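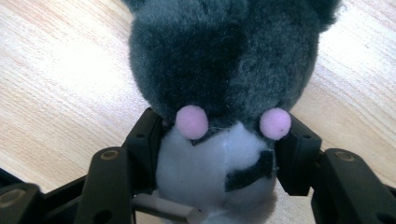 The 223 bus leaves Trestotthorpe when it feels ready, and gets to Vomthorpe by way of every lay-by in the county. I took it in August to see the lost property office, a room behind the depot that opens three mornings a week and smells of other people's umbrellas.

Margus Jõgi has run it for 12 years. Gloves go in one drawer, lefts and rights together, on the grounds that anyone who wants one back will enjoy the search. Phones are claimed within the hour. Dentures, he tells me, take longer - there is some pride to get over first.

Toys are kept past the official limit, though he would rather head office didn't read that. Children write in. One letter ran to five pages and included a map.

"Adults ring up and ask what it's worth," says Jõgi. "Children ask if it's had its tea."

He tells them it has.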